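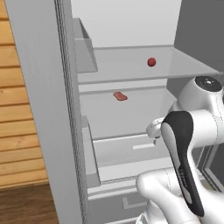
Figure 4. Simulated refrigerator task in Tonden. The gripper is directed towards the crisper drawer; one item rests on the glass shelf and another on the white shelf beneath it.

4.3 Failures during drawer opening

We ran 360 drawer-opening episodes in the Tonden simulator with the Parance policy. Of these, 64 ended in a fault. Most fell into one group, which we call shelf strikes: the hand approached the upper drawer too high and touched the underside or front of the shelf above it. Figure 4 shows the layout used for the task, with the fingers just below the lower shelf.

In 50 of the 64 faulty episodes the controller did not stop after first contact. The force limit was set on the wrist only, and the contact was often made by the outer shell of the hand. The wrist reading stayed under the limit while the arm went on pushing. In simulation the result was a shifted shelf and, at times, food items sliding off it. On a real appliance the same motion could crack a glass shelf, so we treat it as a safety matter and count it separately from a missed grasp.

We first suspected the depth input, as the shelves and drawers are all pale and have few visible edges. Replaying the faulty episodes with true depth values removed only a few of the strikes. The larger cause was in the Henare planner, which kept a collision model of the fingers but had dropped the body of the hand after an update in October. Paths that cleared the shelf for the fingers did not always clear it for the shell.

Two changes were made. The full hand was put back into the collision model, and a second limit was added on joint torque — this one covers contact anywhere along the arm. The remaining faults were missed handles and one case where the elbow met the open door. We have not yet repeated the test with the Pollska hand, whose body is wider, and the margins given here should not be carried over to it.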